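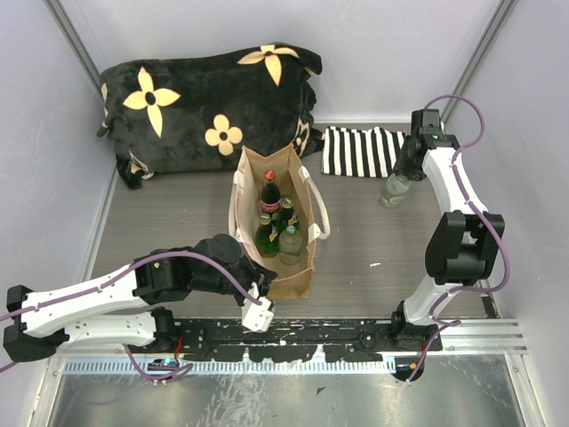

One of the packers on the late shift told me she'd had her doubts right up to the day the arms started on bags, and that what she mostly wanted to know was whether anyone would still ask her how a bag ought to be packed. Fair question! The short answer is yes, and quite a lot of this release is the long one.

Saturday, July 11, 2020 — Skelldale. I run the packing floor at Pasell, and I've been asked to write this one myself, so forgive me if it doesn't sound much like our usual announcements. From this month we're bringing robot arms into our home delivery packing room, working in pairs, on a system called Domo built by the engineers at Bouzid. They're starting with glass bottles in paper carrier bags. Our packers will train them, check their work and decide when a bag is fit to leave the building.

Why bottles? Ask anybody who has done a full shift of them. We send out some 2,000 bags a week and the ones with glass in are the ones people swap out of if they can (I did the job for years and I swapped out of it whenever I could get away with it). They're heavy, they clink, and by Thursday your wrists know all about it. A paper bag with four bottles standing up in it is a snug thing, and getting the last one in without tearing the side takes a bit of a knack.

That knack is what we're trying to pass on. Each cell has two arms, one either side, and a packer works with the Bouzid team on how to hold a bag, what goes in first and when to leave well alone. We're mixing in soft things too, blankets and folded cloths and the like, as our orders are hardly ever just drinks. I'll be straight with you, it's slow. A good packer would lap it. We aren't giving the arms a target this summer and we aren't changing anybody else's either.

Now the part my colleagues have asked me about most. There are 70 of us in the packing room and there'll be 70 when the trial ends. Hours and pay stay as they are. We've set up 5 cells, and the people looking after them get paid training and a higher grade for as long as they're on it. Anyone can put their name down, and anyone who tries it and hates it can go back to the benches — no hard feelings and no form to fill in.

What does change is the day itself. Less lifting, more watching, and more talking than I expected. You have to explain things you've done for years without thinking, and a few people have found that tiring in a way that lifting isn't. We've put in extra breaks for cell work after hearing that in the first week, and we'll look at the rota again before the end of July.

Customers shouldn't notice much. Bags packed in the cells are checked by hand before they go on the van, and delivery slots and charges are the same as before.

**About Pasell**

Pasell packs and delivers groceries and household goods from its site in Skelldale and employs 400 people across packing, driving and the office.

**Press contact:** Pasell press desk, Skelldale. Visits to the packing room can be arranged on weekday mornings.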